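How to bring a robot arm to a sorting table without upsetting the shift

At the Illach returns warehouse, mixed household goods come back all day. Each item has to be picked off a table, checked and sent to the right bin. When the site decided to give part of that work to a robot arm, the first plan was written entirely by engineers. It was thrown out after one meeting with the sorting crew. The steps below come from the second plan, which is still in use.

Step 1. Write down the job as it is done now

Stand at the table for a full shift and note what people do with their hands. At Illach the written procedure had four lines. The real job had many more. Sorters shake out cloths, turn pans over to look at the base, open books to check for damage and set aside anything sharp. Ask the people on the early and late shifts separately, because they often do it differently.

Step 2. Split the job

Mark each task as arm, person or either. Picking up a rigid item and moving it is a fair task for the arm. Judging whether something can be resold stays with a person. Soft goods went into the "either" column at first and caused the longest arguments.

Step 3. Build the table in simulation

Do this before any equipment is bought. Put in the kinds of items the crew handles. Set the table height and the reach of the arm, then let the sorters look at it on a screen and say what is wrong. Run a wide view and a close view at the gripper. The wide view is for layout, and the close one is for talking about grasps.

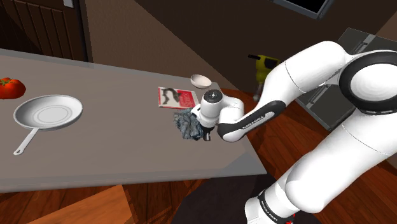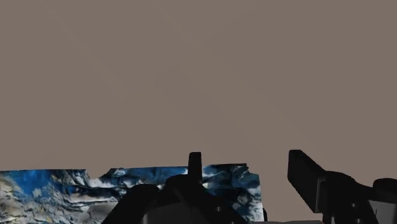
Illach ran 2,000 simulated picks before the first review. Keep the list of failures and sort it by item type. Pans and bowls should have separate entries even if they share a bin, because a handle changes where the fingers can close. For cloths, agree on what counts as a pick. The crew wanted the whole cloth clear of the table. The engineers had been counting any lift at all, and their numbers had to be redone.

Step 4. Settle the staffing questions in writing

Say which positions change, who is trained and what happens to pay. Sorters who took on arm supervision at Illach moved up one pay grade after training. The others stayed on inspection at the same rate. Put this out before the arm arrives. At the Skuvwood site it went out a month afterward, and several experienced people had already asked for transfers.

Step 5. Train at the table

Classroom time can be short. Each person should practice these until they can do them without the card:

Stop the arm and restart it.
Clear a dropped item.
Send a doubtful item to the inspection bin.
Log a failed pick with the item type.

Step 6. Start with a small share

Give the arm 400 items a day and leave the rest with the crew. Do not raise the target for the people at the same time. If both numbers move together, you will not be able to tell what the arm has changed, and the crew will assume the worst. Illach went to 1,160 items in September.

Step 7. Review the work that is left

Once the easy items go to the arm, people get the hard ones all day. Their count per hour drops, and this should be expected in any report a manager reads. Rotate inspection duty every two hours. Check for sore wrists and tired eyes as well as output.

Keep the failure log open to everyone on the shift. Changes to the item list should be signed by one sorter and one engineer, with the old list kept for a month in case it has to be put back.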